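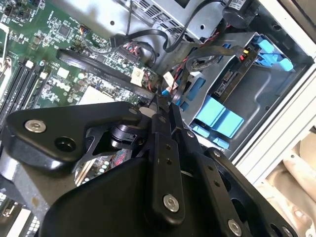

The case for opening the case

Most office desktops are retired at a date fixed on the day they were bought. The date is entered in a spreadsheet, the warranty runs down towards it, and when it arrives the machine goes on a pallet. I think this is a poor way to run equipment, and I have thought so since the September in which I was asked to sign off 219 desktops at the Ellham site, most of which would still start and run a spreadsheet perfectly well.

A desktop computer is an assembly of parts with very different working lives. A motherboard with no moving parts can go on for many years. Fans, drives and power supplies wear faster, and all three can be replaced with a screwdriver and a little patience. Memory sits in slots with latches at the ends for exactly this purpose. To scrap the whole assembly because one drive has become slow is a decision about paperwork. It has very little to do with electronics.

The usual objection is labour. Dakton, who handled our disposals, put it to us in those terms: a technician's time costs more than the part. This is true if every machine is treated as a separate investigation. It is much less true if the work is done in batches, with one model on the bench at a time and the spares already counted out. Calix quoted us 3624 for the drives and fans for the first batch, and a further 800 for bench time. Replacement machines for the same desks would have cost several times the two figures together.

Cables deserve more attention than they get. A flat ribbon cable is easily creased, and one left lying over the board gets in the way of every later job. It should be unplugged by its connector, never by the cable, and its route noted before anything else is moved. The small headers with coloured wires are worse, as the labels printed on the board are tiny and the wires tend to look alike once they are loose. A good many supposedly dead boards have come to me with a header fitted one pin along.

I accept that some machines should go. A board with a damaged socket is rarely worth the trouble, and a case built to a maker's own odd dimensions limits what can be fitted later. The Pimentel cases we bought one year were of that sort, and I would not buy them again. But that judgement can only be made with the side panel off. A purchase date tells you the age of the invoice. I would like every disposal form to carry a line for what was found inside, and to be sent back when that line is blank.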